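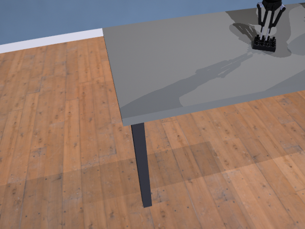
2 min read

3.2 What you get with the Climwood kit

I've been poking at simulated grippers for longer than I'd like to admit, so I came to Climwood (sold by Praseslow as a download plus a year of support) with a fair bit of baggage. Setup took me one Thursday morning. You pick a room, a table and an arm, then you drop in the object you want handled, and off you go! I stuck with the standard room and the black studded block for everything in this section. Figure 1 gives the gripper at the block from the first camera, and I must say I love the shadows. They sprawl all over the grey tabletop, and they're exactly the kind of thing that trips up a vision model trained on flat lighting.

I ran 1000 episodes on the default settings and threw out 226 of them, mostly for bad starting poses (my fault, I'd left the limits too wide). The manual is less lovely. It reads like something from 1985, and the page on finger friction sends you to a page that isn't there. Support did answer me, mind you, and the missing values now sit in our config file.

Figure 1. Gripper and studded block, standard room. Second view below.
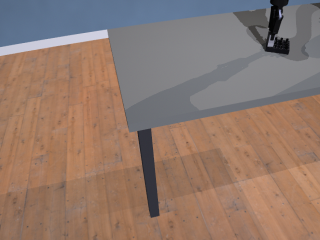

3.3 Compared with Abella

Abella is the package we used before, on the Grostcombe project, and I still have a soft spot for it. It loads faster and its menus make sense. Adding a second camera took me 5 separate files though, and in Climwood it's a tick box. For block handling I'd go with Climwood and keep Abella for quick checks.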